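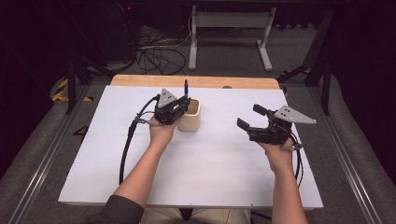 Visit report: Katby helmet and shoulder pad works
August 14, 2020

Thulani Pillay and I went through the Katby plant on behalf of the league's equipment group. The purpose was to see how reconditioned helmets are inspected before they go back to clubs, and to settle whether our senior and junior stock should be sent in one batch or two. Our last order went out in March and came back with incomplete paperwork, so traceability was also on the list.

## Receiving

Helmets arrive in club bags and are logged by shell number. The facemask, chinstrap, jaw pads and liner come off at the first bench. Hardware is discarded regardless of condition, including T-nuts and screws that look serviceable. Shells go to washing, liners to a separate line.

Katby rejects a shell at receiving if the date stamp can't be read. Several of our older running backs' helmets would fail on this point, as decals have been placed over the stamp. Clubs should be told to keep the rear interior clear and to stop using solvent to remove old stripes. Solvent attack on polycarbonate shows up as fine crazing near the ear holes, and a crazed shell is scrapped.

## Shell inspection

Each bare shell is flexed by hand at the crown and both sides, then checked under a raking light. The inspector marks gouges with a grease pencil. Gouge depth is measured with a dial gauge. Anything past the limit on the work card is cut in half so it can't be reused.

We asked for the limit in writing. Katby will supply the work card with our next order.
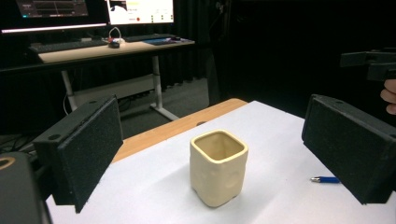 Painted shells are stripped only where the old coat is lifting. Otherwise the surface is scuffed and recoated. The paint is a two-part product from Callex, cured in a low-temperature oven. The operator was clear that oven temperature matters more than time, and the chart recorder on the oven door is changed every shift. We were shown the current chart and it was flat.

## Impact testing

The drop tower is a twin-wire unit made by Yatsenko. A sample is drawn from each lot after reassembly, conditioned overnight in the test room, and dropped on the front, side, rear and crown. The headform accelerometer is calibrated before and after every series. If the two calibrations disagree, the whole series is thrown out and repeated.

Throughput at the plant is roughly 4,000 helmets in an off-season. Our share is 87 senior helmets and 100 junior. Thulani asked whether a lot that size gets its own sample or is pooled with other customers. It is pooled by model and size. Separate sampling is available for a fee, and I don't see a case for paying it while the senior stock is all one model.

Junior helmets are a different matter. Ours are a mix of models, and three of the clubs have replaced liners with parts from another manufacturer. Katby won't recertify a helmet with a mixed liner. Those will need original liners fitted at our cost or be retired.

## Shoulder pads

Pads are a smaller line at the back of the building. Arch rivets are pull-tested, straps are replaced, and the foam is checked for compression set. Katby uses Fuvov buckles as the standard replacement. They fit our existing strap width. Linemen's pads wear first at the front lacing and we should budget for that separately.

## Actions

- Send seniors and juniors as 2 batches, seniors first.
- Thulani to collect liner details from the clubs before the junior batch is packed.
- Clubs to remove all decals before bagging, with no solvent.
- Request the work card and a copy of the drop test record for each lot.
- Shoulder pads to be held over until the helmet invoice is known.

Parking at the plant is on the street side only. Closed shoes are required past the receiving door.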